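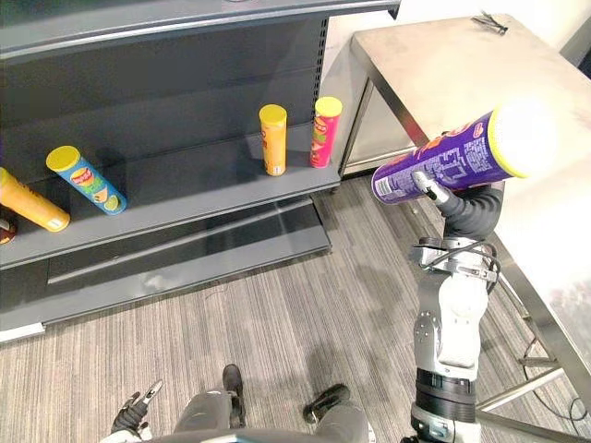 세트리스트는 공연 전날 밤에 급하게 적는 종이가 아니라고 제가 매 학기 잔소리를 하는데요, 이번 주가 바로 그 잔소리를 제대로 풀어놓는 시간입니다! 솔로 가수든 밴드든 무대에 설 곡을 고르고 줄 세우는 일은 편곡만큼이나 손이 많이 가요. 저는 곡마다 '세워 둘 곡'인지 '눕혀 둘 곡'인지부터 표시합니다. 매장 아래 칸 진열대에 원통형 과자통이 어떤 건 서 있고 어떤 건 누워 있는 모습, 딱 그걸 떠올리시면 돼요. 서 있는 통은 눈에 먼저 들어오죠. 관객이 고개를 드는 곡이 그런 곡이고, 누워 있는 쪽은 숨을 고르면서 듣는 곡입니다. 다 세워 두면 금방 지치고, 다 눕혀 두면 객석 뒤쪽에서부터 잡담이 시작돼요.

공연 기획과 라이브 편곡 강의 노트
세트리스트 짜기: 순서, 템포, 조성, 그리고 말하는 시간
2021년 1월 29일 수정본

지난 시간에 리허설 일정표까지 봤으니까 오늘은 그 일정표 안에 들어갈 알맹이 이야기입니다. 과제는 맨 끝에 있어요. (먼저 내려가서 읽고 오셔도 됩니다. 어차피 다들 그러시잖아요.)

첫 곡
첫 곡은 음향 엔지니어에게도 첫 곡입니다. 리허설 때 소리를 잡아 놨어도 관객이 들어오면 공연장 울림이 달라지거든요. 그래서 저는 보컬이 첫 마디부터 맨몸으로 튀어나오는 곡을 맨 앞에 두는 걸 말리는 편이에요. 전주가 조금 길고, 드럼과 베이스가 먼저 들어오고, 보컬 음역이 편안한 곡이 좋습니다. 우리 수업에서 계속 쓰고 있는 가상의 투어 대신 이번에는 제가 예전에 편곡을 거들었던 밴드 Firkley의 목록을 가지고 이야기해 볼게요. 이 팀은 처음에 제일 유명한 곡을 첫 곡으로 썼다가 보컬이 반쯤 묻힌 채로 지나가 버렸어요. 얼마나 아깝던지! 다음 공연부터는 연주가 길게 깔리는 곡으로 시작하고 유명한 곡을 세 번째로 옮겼습니다.

템포 이어 붙이기
템포를 숫자로 적어 보면 귀로만 들을 때 놓친 게 보입니다. Firkley의 목록에는 104짜리 곡이 연달아 붙어 있는 구간이 있었어요. 곡 하나하나는 다 좋은데, 이어서 들으면 긴 노래 한 곡처럼 뭉개집니다. 그 뒤에 갑자기 151짜리가 나오니까 드러머는 드러머대로 몸이 안 풀려 있고요. 해결은 의외로 간단했는데, 같은 템포끼리 붙은 곳에 박자감이 다른 곡을 하나 끼웠습니다. 셔플이나 6/8 같은 곡이요. 숫자가 비슷해도 몸이 느끼는 속도는 꽤 다르니까 메트로놈만 믿지 마시고 꼭 걸으면서 들어 보세요. 저는 지금도 복도를 왔다 갔다 하면서 듣습니다.

조성과 튜닝
기타 튜닝이 바뀌는 곡은 한 묶음으로 모으세요. 무대에서 튜닝하는 시간은 연주자한테는 잠깐이고 객석에서는 한참입니다. 기타를 바꿔 들 여유가 있으면 괜찮지만 작은 팀은 그럴 형편이 안 될 때가 많죠. 같은 조의 곡이 계속 이어지는 것도 한번 점검해 보시고요. 귀가 밝은 관객만 알아챌 것 같아도, 다들 '뭔가 좀 심심한데' 하는 느낌은 받습니다. 보컬이 높은 음을 오래 뽑는 곡 바로 뒤에는 낮게 말하듯 부르는 곡이나 다른 멤버가 부르는 곡을 놓아 주세요. 투어가 길어지면 이 배려 하나가 뒤쪽 도시의 공연을 살려 줍니다.

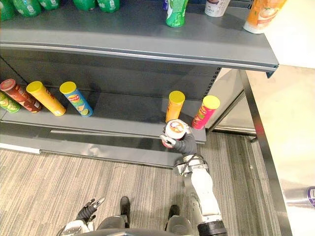

앨범 수록곡 순서를 그대로 공연 순서로 써도 되나요?
앨범 전체를 재현하는 공연이라고 미리 알린 경우에는 그대로 쓰는 것이 맞고, 일반 공연이라면 순서를 다시 짜는 것이 좋습니다. 앨범은 곡 사이의 침묵까지 믹싱에서 정해 두지만, 무대에서는 악기 교체와 박수와 멘트가 그 자리에 들어옵니다.

이어서 신곡 배치 얘기를 할게요. 새 앨범을 들고 나온 팀은 신곡을 전부 들려주고 싶어 합니다. 그 마음 너무 잘 알아요. 그런데 관객은 아직 그 노래들을 만난 지 얼마 안 됐잖아요. 저는 익숙한 곡 다음에 신곡, 신곡 다음에 다시 익숙한 곡으로 받쳐 주는 방식을 좋아합니다. Firkley가 앨범 Anine을 냈을 때도 그렇게 했는데, 수록곡 중에 제일 느린 곡이 문제였어요. 멤버들은 마지막에 두고 싶어 했고 저는 가운데를 주장했고, 결국 앙코르 직전에 놓았습니다. 제가 졌죠. 그런데 또 들어 보니 나쁘지 않더라고요. 이런 건 정답지가 없으니까 여러분도 팀 안에서 실컷 다퉈 보세요.

공연장 크기
Alangate처럼 3,789석짜리 홀과 동네 클럽은 같은 목록으로 굴리기 어렵습니다. 큰 홀은 울림이 길어서 빠르고 촘촘한 곡이 흐려지기 쉽고, 조명이 한 번 바뀌는 데도 호흡이 필요해요. 작은 클럽에서는 반대로 조용한 곡이 훨씬 가깝게 들립니다. 기타 한 대로 줄인 버전을 하나쯤 준비해 두면 두고두고 써먹어요. 장비가 말썽을 부릴 때 시간을 벌어 주는 곡이 되기도 하고요.

말하는 시간
멘트도 세트리스트에 적습니다. 대본을 쓰라는 얘기는 아니고, 어디서 말하고 어디서 바로 넘어갈지만 표시하세요. 다른 팀 공연의 오프닝으로 40분을 받았다면 그 40분에는 인사도 튜닝도 물 마시는 시간도 다 들어 있습니다. 곡 길이만 더해서 딱 맞췄다가는 마지막 곡을 잘라야 해요. 그리고 오프닝이 시간을 넘기면 뒤 팀 스태프가 정말 무섭게 쳐다봅니다. (경험담이에요.)

앙코르
앙코르에 쓸 곡을 아껴 두느라 본 공연이 허전해지면 곤란하죠. 본 공연의 마지막 곡으로 공연이 끝났다고 해도 괜찮은지 먼저 확인하고, 그다음에 앙코르를 얹으세요. 통금 시간이 있는 공연장이라면 앙코르 없이 끝나는 버전도 종이에 따로 적어 둡니다. 조명 담당과 음향 담당에게 두 버전을 다 드려야 하고, 곡명을 줄여서 적을 때는 멤버들끼리만 아는 별명을 쓰지 마세요. 예전에 어떤 팀이 별명으로 적어 놓는 바람에 조명이 엉뚱한 곡 분위기로 들어간 적이 있어요.

과제
좋아하는 음악가 한 팀을 골라서 오프닝용 40분 세트리스트를 짜 오세요. 곡마다 템포와 조, 튜닝을 적고, 세워 둘 곡인지 눕혀 둘 곡인지도 표시합니다. 멘트가 들어갈 자리와 악기를 바꾸는 자리도 꼭 넣어 주시고요. 그리고 시간이 모자랄 때 뺄 곡을 하나 정해서 왜 그 곡인지 짧게 써 주세요. 제출은 다음 수업 시작 전까지, 종이로 받습니다. 바닥에 테이프로 붙여 놓고 서서 읽어 볼 거니까 글씨는 크게 써 오세요!

읽을거리로는 수업 자료실에 올려 둔 Seppälä 페스티벌의 무대 진행표를 보시면 됩니다. 8월 공연이라 해 지는 시각에 맞춰 곡 순서를 바꾼 흔적이 남아 있는데, 다음 시간에 조명 이야기를 하면서 같이 펼쳐 볼게요.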